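I got to the Tedberg place early and Gisela Hagedorn was already talking before I had my coat off. She has been pouring drinks at other people's parties since she was 19, first at the Skomance roller rink and then on her own, and she has opinions about cups. A lot of opinions!

"Everyone starts with the drinks," she told me. "They stand in the store for an hour picking soda. Then it's party day and they're pouring it into coffee mugs." Her own setup is plain: a white table against a white wall, and colored plastic cups along the back of it. Pink, then blue, then green.

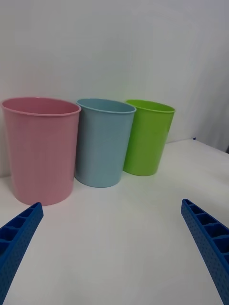
I asked if the order mattered and she gave me a look. "It matters to kids. If pink is always first, they find their cup again. You move it, you get tears." She learned this the hard way at a birthday in October, with 44 children and one bag of cups that were all the same red (she went home and slept until noon, she says, and I believe her).

She likes the cups close together, touching if they want to touch. I would have spread them out -- I have toddlers and I think in terms of elbows -- but Gisela pours down a line and doesn't like to reach. A can gets split between cups at her parties, never handed over whole. "Give a six-year-old a full can and you'll find it later behind the couch with two sips gone."

We got onto the subject of plastic versus paper, which took up most of my first page of notes. She buys the sturdy kind, washes them, and keeps them until they crack. Her last order was 100 of them from Fuchs, and she still has 70.
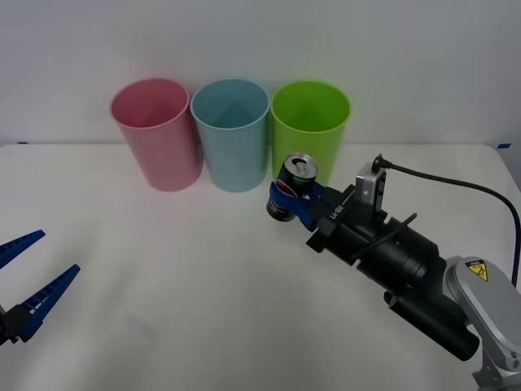

According to Kedik, paper is still the better choice for anything outdoors, and washing cups at midnight is no way to end a party. Gisela had heard that one before. "Fine, then you chase the paper ones across the lawn," she said, and laughed so hard she had to put her coffee down.

She does give in on one point. For a big crowd she won't try to match colors to people, she just fills whatever is next and lets the grownups sort it out. For a small group she still does it her way, with the cups at the back and the front of the table left for pouring. 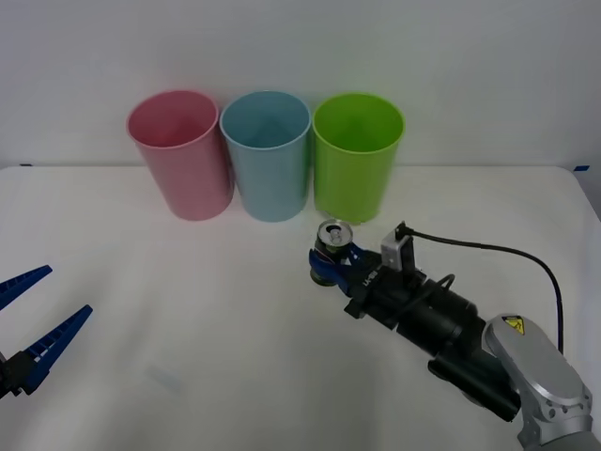
Before I left I asked what she drinks at these things herself. Ginger ale, it seems, and always out of a green cup, with no ice. "Ice is a whole other talk," she said, and then we had that talk too, standing in the doorway with my keys in my hand. I'll type up those notes when I can read them.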